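Motport Technical College Automation Society
Project diary: Week 9
Last updated: July
Reading time: 4 minutes

The Society convened at 4 pm in the simulation laboratory on the upper level of the Gyamfi Building. The laboratory had been reserved until 9 pm under the arrangement made with the School of Engineering at the beginning of term. Members are reminded that the side entrance locks at 6 pm and that student cards must be carried after that hour.

The evening was given over to the sorting task for the intercollegiate round at Plaltville. The Plaltville rules require an entry to pick up a small item from the open table and place it in a nominated bay of an upright rack. All work at this stage is conducted in simulation. Entries which satisfy the judges on screen will be invited to repeat the task on equipment supplied by the host college.

The first matter was the rack. The model issued with the rules arrived without collision surfaces on the dividers, and in Week 8 the gripper was passing through them unimpeded. The modelling group has rebuilt the part in the same aqua finish, with upright dividers and a narrow channel running across the bays in front of the compartment floors. The channel was retained after discussion. It appears in the organisers' drawing, and the Society does not wish to train against a simpler part than the one it will be judged on.

Approach to the rack was examined from low down at the front, with the compartments left empty. It was agreed that the fingertip must clear the front lip before any forward movement is commanded. The present path planner treats the lip and the tabletop as a single surface, and a correction has been assigned to the planning group.

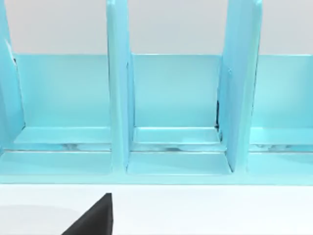

Picking from the table

The second half of the session concerned the pick itself. The item in use is the red dome on its black rectangular base, which members have taken to calling the bell. It is an awkward object for a beginner's controller. The dome is smooth and rounded, and a grip taken too high offers the fingers very little to hold. The written procedure now directs the operator to bring the fingers down either side of the item and to pause before closing. Several newer members had been closing during the descent in order to save time, and the diary records that this practice is to cease.

The Society's library of recorded attempts, kept under the working title Hakholm, stood at 751 at the close of the session. Attempts made before the rack was rebuilt will be retained in a separate folder and will not be used for training. A proposal to delete them was put and did not carry. Members who recorded attempts in the early weeks may still consult them for their assessment portfolios.

Lighting was also considered. The arm throws a broad grey shadow over the white tabletop, and the vision group reported that its detector had twice marked the shadow of the gripper as an object. The group requested permission to soften the lamp. Permission was declined for the present, the lighting at Plaltville being unknown, and the group will instead add examples under varied lamps.

The long wooden tray at the left remains in the layout, with nothing in it. It is reserved for the second task and should not be moved by operators working on the first.

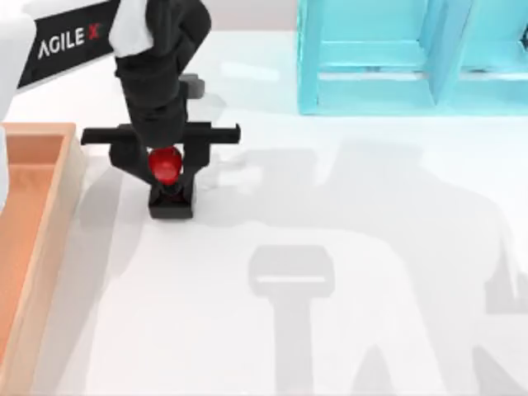
Question received from a first-year member: May an attempt be submitted to Hakholm if the item was placed in the wrong bay?

Response: Such attempts are accepted, provided the operator enters the bay requested and the bay used. They are filed with the unsuccessful runs and are of value to the planning group.

Administration

The travel form for Plaltville has been lodged with the Student Activities Office. Places in the college van are limited, and preference will be given to members who have completed the operator induction. Those travelling independently should inform the Society in writing so that the host college can prepare passes.

The induction will be offered again at the beginning of the next session. It takes the place of the usual warm-up exercise, and experienced members may use that time to catch up on their logbooks. Logbooks were inspected this evening and the standard was uneven. Entries should state the task, the version of the scene file and the result. Remarks such as "went fine" do not meet the requirement.

One workstation by the windows continues to lose its display colours after an hour's use. It has been labelled and reported to technical services, and operators should choose another machine for recording.

The session closed at 8.45 pm. Work in Week 10 will begin with the planning group's correction to the front lip.

Recent diary entries
Week 8: Collision faults in the issued rack
Week 7: Operator induction and logbook standards
Week 6: Receipt of the Plaltville rules
Week 5: Naming and storage of Hakholm recordings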